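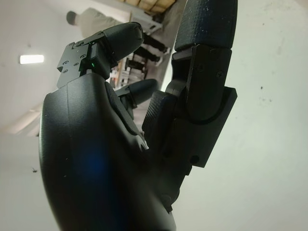 Section 4: Planning what to buy before you set anything up

I wrote this section after the rest of the guide, because people kept coming to me with a hand already on order and no idea where the air, the power or the money for spares was going to come from. So please read it before you sign anything. It assumes you've picked an arm (or have one bolted down already) and you're now working out what a multi-fingered hand is going to cost you, all in.

4.1 Before you ask for a quote

1. Write down the things you want the hand to pick up. Actual items, with weights. "Small parts" is no use to a supplier and it's no use to you either.

2. Look up the payload of your arm, then take off the weight of the hand, the mounting plate, the wrist camera and its bracket, and the cable. What's left is what you can lift. I've seen this come out as a negative number, which was a very quiet meeting!

3. Check the bolt pattern on the arm's flange against the drawing for the hand. If they don't match you'll need an adapter plate, and an adapter plate adds length as well as weight.

4. Find out how much power the tool connector on your arm can give. Compare it with the peak figure for the hand with all the fingers closing at once. Ignore the idle figure completely, it's lovely and it's meaningless.

5. Ask your software person (buy them a coffee first) which version of the control software you're on, and put that in the enquiry too.

Note: If you can't answer step 1 yet, hire before you buy. Stirholm will hire by the month and take part of the fee off the purchase price, and that's how I got my first one past our finance people. Ask for the terms in writing, they do change.

4.2 Comparing quotes

I always put quotes side by side on one sheet with the same lines in the same order. It takes an afternoon and it's a dull one, but two quotes from different firms hardly ever cover the same things. When I did our last round, Grekberg had the adapter plate and cable in the price and Curkilari had them as extras on page two, so the cheaper hand was the dearer one by the time it could move.

1. Make a line for each of these: hand, adapter plate, cable set, controller or interface box, software licence, fingertips (spare), delivery, training, yearly service.

2. Fill in every line for every supplier. If a line is blank, ring them. Don't guess and don't put a nought.

3. Mark which lines come round again each year. Licences and service go here, and fingertips nearly always do.

4. Write down the lead time for the hand and, separately, the lead time for a replacement finger. The second one matters more once you're up and running.

5. Ask who pays carriage when it goes back for repair, both ways.

Caution: Check what the warranty says about collisions. Most of the ones I've read leave them out, and in the first month you are going to bump the hand into the table. Everybody does.

4.3 Spares

My rule is to order spares with the hand, on the same order, out of the same budget. Going back for more money in February when the year's nearly spent is miserable.

1. Order one full set of spare fingertips. Rubbery tips wear, and they pick up muck long before they wear out.

2. Order one spare cable. The bend at the wrist is where ours went.

3. Order a bag of the small fixing screws for the finger joints, plus the right driver for them. Put the driver in the box with the hand and write on it.

4. Leave a line for one replacement finger, even if you don't buy it yet. For our last hand I put 3892 in that line, to cover the finger, carriage and somebody's time to fit it. Yours will be different, so get a price.

Note: Tips for one make won't fit another. We had a drawer of lovely Bárány tips left over from an old hand and they're still in there.

4.4 The wrist camera

If you're fitting a camera at the wrist, plan it together with the hand and not as an afterthought. The two fight over the same bit of space.

1. Get the closest focusing distance of the camera from the maker. A hand sits very near the lens, and it can take up most of the view.

2. Try the bracket position with the hand open and then closed before you drill anything. Card and tape will do for this.

3. Have a look at what's behind the hand as the wrist turns. Strip lights and pale walls can make a dark hand hard to read, so keep some money back for a blind or a moved lamp.

4. Allow enough spare cable for the full wrist turn, and budget for clips to hold it.

5. Add a soft cloth and a blower to the order. Matt black shows every speck of dust.

4.5 Getting it signed off

Defne Akgül, who approves this sort of thing where I work, taught me to send one page with the first-year total at the top and the yearly running cost right under it. I used to send 7 pages. She read the first one.

1. Put the first-year total and the yearly cost at the top.

2. State what share of the first-year total is contingency. Give it as a sum as well — 4 out of every 100 is the least I'd ask for, and I'd ask for more with a new supplier.

3. Attach the comparison sheet from 4.2.

4. Give the date the quote runs out.

Caution: Don't book the fitting day until you've got a delivery date confirmed in writing. We paid for an engineer to come and drink our tea once, and I'd rather not do it again.

Once the order's placed, go on to Section 5 for unpacking and mounting. Keep the carton and the foam, as you'll need them if a repair has to go back.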